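Bemley opens pantry swap sign-ups for June

MURKDALE. Hi from Bemley! I'm Chepkoech Mutiso, and I get to share the news I've been sitting on since spring: our snack and milk swap is back, and sign-ups open in June at 9 a.m.

If you missed the first round, it's simple. You pack a box of shelf snacks and drinks you like from your own cupboard, we match you with another household, and you trade. Last time 28 households joined in. We have room for 40 this year, and I'd love to fill every spot.
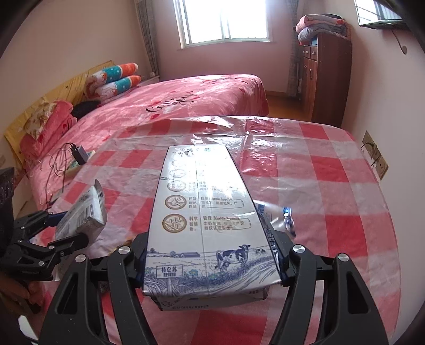
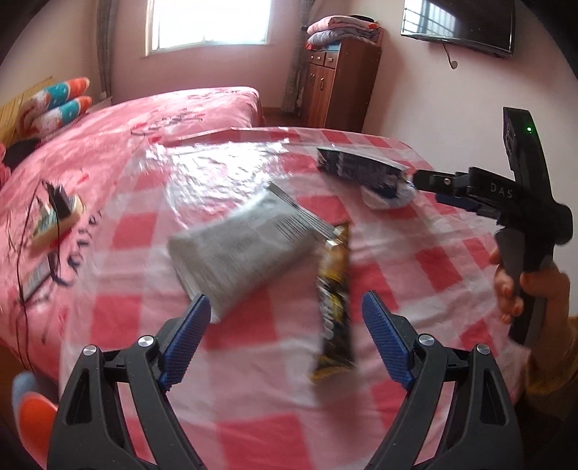 Milk cartons and wrapped snacks are both welcome in a swap box.

Marilou Catacutan wrote to us after the first swap and said we could pass it on: "I'd eaten the same granola bar for years, and then this box shows up with sesame candy and a milk I'd never heard of. My kids fought over the milk. Please make the boxes a little bigger next time, mine was packed so tight I had to cut it open."

So we did! Boxes are a size up now (Jernano is supplying them, flat, with tape) and each one holds up to 12 items. Put the heavy cartons on the bottom, please, and the chips and crackers on top. Everything has to be sealed and in date, and we can't take glass. If something has nuts in it, write that on the card in big letters. Labels in any language are fine, just add a line in English saying what it is.

Drop-off is at the Mfaume store on the Murkdale side, at the counter by the back door. They close at 6 p.m., so don't cut it too close like I did last year.

To sign up or ask a question, stop by the Bemley front desk and ask for Chepkoech.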